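共用テーブルはなぜ片付かないのか
地域生活研究演習 最終報告書

1. きっかけ

本研究は、筆者が共用キッチンのテーブルで他人の冷めたうどんに肘を入れたことに始まる。指導教員には「問題意識が具体的でよい」と評価されたが、セーターは駄目になった。

調査の対象は、学生寮ホーリルブリッジ(Holilbridge)の談話室にある共用テーブルと、そこに置き去りにされる物である。寮の定員は80名、談話室は2室。北側をホルコフ(Horkov)、南側をハークウッド(Hirkwood)と呼ぶ。どちらも創設時の寄付者にちなむ名前だそうだが、寮生はたいてい「寒いほう」「テレビのほう」と呼んでいる。

2. 先行する試み

片付けを促す試みは以前からあった。寮の掲示板には歴代の貼り紙が層をなしており、いちばん下は「ご協力をお願いします」、その上が「使ったら戻す」、最新のものは「見ています」である。文面は年々短くなり、効き目も比例して縮んだらしい。最新版の貼り紙の前には、筆者の調査期間中ずっと同じマグカップが置かれていた。

寮の向かいにあるベトナム料理店チン(Trịnh)では、食べ終えた客が自分で器を返却口に運ぶ。店内に貼り紙はない。寮では丼を三日放置する学生が、この店では箸まで揃えて返している。筆者もその一人であり、この点については深く反省している。

3. 方法

調査は11月の5週間、朝と夜の2回、両談話室のテーブルを見て回り、残された物を野帳に記録する方法をとった。分類は「食器」「紙類」「衣類」「充電器」「文房具」「説明のつかない物」の6種とした。最後の項目は予備調査の段階では「その他」だったが、片方だけのスキー靴が現れたため改称した。

後半の週には、ハークウッド側のテーブルにだけ置き場所を決めた浅い入れ物を用意し、持ち主不明の小物をそこへ移すことにした。ホルコフ側には何も置かず、比較の対象とした。なお、入れ物を買う予算はつかなかったので、筆者の弁当箱の蓋を充てた。その間、筆者の弁当には蓋がなかった。 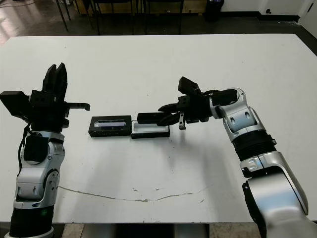
図1 白いテーブルの中央に並ぶ2枚の小さなトレイ

4. 結果

まず、空いているテーブルは空いたままでいやすい。朝の時点で何も載っていない日は、夜になっても物が少ない傾向があった。逆に、誰かが読みかけの雑誌を一冊置くと、その隣に必ずと言っていいほど空き缶が来る。雑誌が先で空き缶が後という順序は、調査中ほとんど崩れなかった。理由は分からない。

次に、蓋の効果である。設置から数日のうちに、鍵、消しゴム、ヘアゴムの類は蓋の上に集まるようになった。テーブルのほかの部分は目に見えてすっきりした。ところが、蓋がいっぱいになっても中身を引き取る人は少なく、小物は整然と放置されることになった。散らかりが解消されたのか、単に四角くなったのかは、評価が分かれるところだろう。

食器については効果が認められなかった。丼は蓋に載らない。

5. 考察

寮生への聞き取りでは、「あとで片付けるつもりだった」という回答が圧倒的に多かった。これを怠慢と呼ぶのは簡単だが、筆者は「あとで」の長さに注目したい。チンでは席を立つときが片付けるときであり、「あとで」の入る余地がない。一方、談話室では席を立ってもまだ同じ建物の中にいる。帰宅した人間にとって、片付けはいつでもできる用事になり、いつでもできる用事は翌週に回る。

返却口のように、出口と片付けを同じ動線に置くことが有効だと考えられる。談話室の扉の脇に食器用の棚を設ける案を寮に提出したところ、検討するとの返事をもらった。返事の書かれた紙は、現在ホルコフのテーブルに載っている。

6. 今後の課題

見て回る時刻が朝と夜に限られたため、昼間の動きは追えていない。また、調査者自身が寮生であり、記録用の野帳を二度テーブルに置き忘れた。野帳は「紙類」に計上した。スキー靴の持ち主は現在も捜索中である。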